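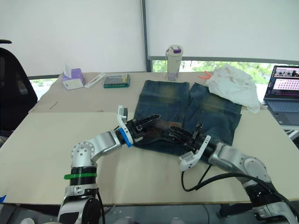

Interim Progress Report: Plukness Student Project in Two-Arm Garment Handling

Submitted to the Haberkorn Education Fund, February 17, 2020

Reporting period: second half of the grant year to date

1. Purpose of the grant

The Fund's award supports a student team of seven working on the handling of clothing by a pair of robot arms. The project is run as an elective within the engineering program and is supervised by Ye-seo Cho. Students receive course credit and are expected to keep a shared log, present their work to the department, and leave their code in a condition that next year's group can use.

2. Work completed

The first stage, folding towels and T-shirts, was closed at the end of the fall term. The team has since moved to the second stage, denim. Jeans were chosen at the request of our industry adviser, Leltico, which handles returned clothing and considers heavy trousers with belts to be among the hardest items to process by machine.

The work is done with the jeans laid flat, legs pointing away from the robot, so that both arms can reach the waistband. Each student has been trained to operate the arms and to record a complete attempt. The group has logged 2,260 attempts since the start of the grant, including those judged unsuccessful, which are kept and labeled as such. Review of the recordings is done weekly using Zorkia, the annotation tool written by last year's group.

Late in the period a second material, coarse knitwear, was brought in. Heavy knits stretch under the grippers and catch on the fingers, and the team wished to understand these problems before fixing the design of the final stage.

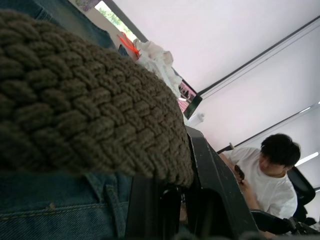 Photo: Plukness student project

Grip settings suited to denim have so far given poor results on knits. One pair of students is preparing a short comparison of the two materials, to be attached to the final report.

3. Belt handling

Belt handling has taken the largest share of the team's time. The exercise calls for one gripper to steady the belt close to the buckle while the other takes hold beside it. With so little space between the two wrists, early attempts were often stopped to avoid a collision. The students rewrote the approach paths in January and the number of stopped attempts has fallen, although the belt still slips when the free end lies twisted.
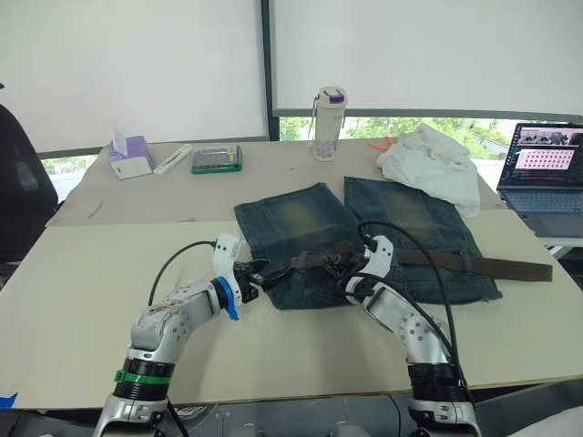

Both grippers at the waistband of a belted pair of jeans.

4. Difficulties and changes to plan

Replacement gripper fingers arrived three weeks late, and the department demonstration was moved back accordingly. Access to the lab was also limited during examinations. The team made up part of the lost time by adding a Friday session. No change to the total budget is requested. We ask permission to move a small unspent amount from travel to spare parts.

5. Remaining work

The final stage will join the separate exercises into one sequence, from laying out the garment to setting it aside folded. The team intends to complete over 100 full runs of this sequence before the public demonstration in July. Leltico has agreed to supply further garments in mixed sizes. The final report and a statement of expenses will follow the demonstration.

Respectfully submitted,
Ye-seo Cho
Project Supervisor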